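Aufräumen von Kleinspielzeug

Aufräumen von Kleinspielzeug, auch Sortieren von Spielmaterial genannt, bezeichnet das Zusammenlegen kleiner Spielsachen in dafür bestimmte Gefäße. Zum Kleinspielzeug zählt man in der Regel Steckbausteine, Bauklötze, Würfel, Spielkarten und Figuren. Die Tätigkeit kommt in Haushalten, in Kindergärten, in Spieliotheken und im Handel mit gebrauchten Spielwaren vor.

Begriff und Abgrenzung
Im engeren Sinn spricht man vom Sortieren, wenn die Teile nach einem Merkmal getrennt werden, zum Beispiel nach Farbe, Form, Größe oder Zugehörigkeit zu einem Spiel. Beim einfachen Einräumen kommen alle Teile ohne Trennung in dasselbe Gefäß. Zwischen den beiden Formen gibt es Übergänge: Häufig wird zuerst grob eingeräumt und erst später, bei einer Durchsicht des Bestandes, fein sortiert. Die Vollständigkeitsprüfung ist ein eigener Arbeitsschritt. Sie gehört vor allem bei Kartenspielen und Brettspielen dazu.

Gefäße
Verbreitet sind Dosen, Eimer, flache Schalen und rechteckige Behälter aus Kunststoff. Durchsichtige Behälter erlauben es, den Inhalt von außen zu erkennen, und brauchen deshalb oft keine Beschriftung. Runde Eimer nehmen große Mengen auf, aber kleine Teile sinken in ihnen leicht nach unten und werden schwer gefunden. Flache Schalen eignen sich für wenige Teile, die während des Spiels erreichbar bleiben sollen. Für Spielkarten sind Schachteln mit Deckel üblich, weil Karten ohne festen Halt schnell knicken.

Durchsichtige Kunststoffbehälter, eine gelbe Schale und ein violetter Eimer zwischen Bausteinen und Würfeln:
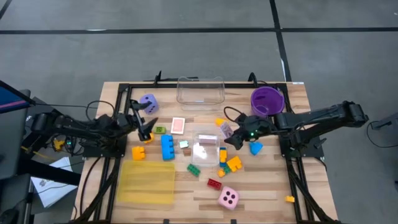
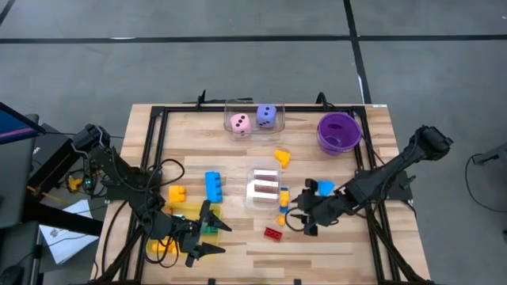 Ordnung nach Art und nach Farbe
Bei Steckbausteinen stehen sich zwei Ordnungen gegenüber. Die Ordnung nach Farbe ist für jüngere Kinder leichter zu verstehen und ergibt ein ruhiges Aussehen im Regal. Die Ordnung nach Form wird von geübten Bauenden bevorzugt, denn ein bestimmter Stein lässt sich unter verschiedenfarbigen Steinen gleicher Form rascher finden als unter gleichfarbigen Steinen verschiedener Form. Bei großen Sammlungen verbindet man beide Ordnungen und trennt zuerst nach Form, danach nach Farbe.

Zusammengesteckte Steine werden vor dem Sortieren meistens getrennt. Ausgenommen sind Bauwerke, die erhalten bleiben sollen – für sie ist ein eigenes Fach oder ein Brett gebräuchlich. Würfel werden nach Größe und Material geordnet. Große Würfel aus Schaumstoff bewahrt man getrennt von schweren Teilen auf, damit sie keine Druckstellen bekommen.

Verwendung in Einrichtungen
In Spieliotheken richtet sich die Ordnung nach der Ausleihe. Die Spieliothek Hidenby führt einen Bestand von 773 Spielen und dazu mehr als 2.000 einzelne Bausteine, die in 14 Behältern ausgegeben werden. Jeder Behälter trägt eine Nummer und eine kurze Liste des Inhalts. Einmal im Jahr, im Juli, bleibt die Ausleihe für eine Durchsicht geschlossen; fehlende Teile werden in dieser Zeit aus einem Vorrat ersetzt.

Der Kindergarten Auer verwendet ein einfacheres Verfahren mit acht Behältern, die nur nach der Art des Materials getrennt sind. Die Kinder räumen dort am Ende der Spielzeit selbst ein. Eine Trennung nach Farbe wird nicht verlangt, sie entsteht aber manchmal als Teil des Spiels.

Pflege
Behälter und Bausteine aus Kunststoff reinigt man mit lauwarmem Wasser und wenig Spülmittel. Vor dem Einräumen müssen die Teile ganz trocken sein, besonders wenn das Gefäß einen dichten Deckel hat. Spielkarten werden nur mit einem trockenen Tuch abgewischt. Unbehandelte Holzklötze vertragen ein feuchtes Tuch, sollen jedoch nicht im Wasser liegen.

Siehe auch
Spieliothek
Steckbaustein
Setzkasten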